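Neues aus der Halle: Wir üben jetzt am Bildschirm

Ich gebe es zu: Als Vasanthi Navaratnam im Frühjahr zum ersten Mal von der Simulation erzählt hat, habe ich an Computerspiele gedacht und weiter meine Kisten sortiert. Inzwischen sitze ich selbst zweimal die Woche davor und schaue einem schwarzen Greifer dabei zu, wie er sich mit einem kleinen blauen Klotz auf einer grünen Platte beschäftigt. Resedum heißt das Projekt, und bei uns in Öberg betrifft es vorerst die Kleinteilmontage, also 13 Leute an den Handplätzen, mich eingeschlossen.

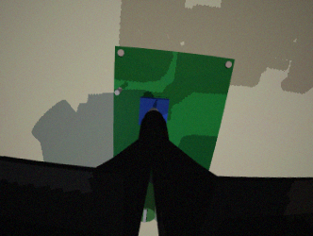

Was sich für uns ändert? Erst mal die Schicht. Wer am Bildschirm eingeteilt ist, fehlt vorne am Band, und das hat in den ersten Wochen ordentlich Ärger gegeben (Ovidiu Zamfir hat dreimal den Plan umgeschrieben, danke dafür!). Jetzt sind es feste Blöcke von 30 Minuten, danach wird getauscht. Mir tut das gut, mein Handgelenk hat schon lange keine so ruhige Woche mehr gehabt. Samuele Russo sieht das anders, der steht lieber am Band und hat nach einem Block am Rechner müde Augen — auch das ist notiert und wird im Oktober mit der Schichtleitung besprochen.

Und dann die Arbeit selbst. Man merkt plötzlich, wie viel man mit den Fingern macht, ohne darüber nachzudenken! Ich sollte aufschreiben, woran ich erkenne, dass ein Teil richtig sitzt, und saß eine halbe Pause lang vor einem leeren Blatt. 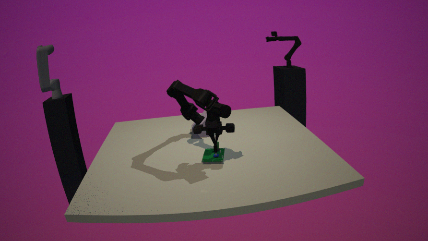 Bisher haben wir 489 Durchläufe kommentiert, jeder mit einem kurzen Satz dazu, was wir an der Stelle anders gemacht hätten. Noemi Donati sammelt alles und gibt es an die Kollegen in Midlow weiter, die den Ablauf programmieren. Ob und wann ein echter Arm zu uns in die Halle kommt, steht noch nicht fest. Zugesagt ist, dass für Resedum keine Stelle wegfällt, das haben wir schriftlich. Wer noch mitmachen will: Die Liste hängt neben der Stempeluhr, Vorkenntnisse braucht ihr keine, und eine Einweisung bekommt ihr von Vasanthi oder von mir.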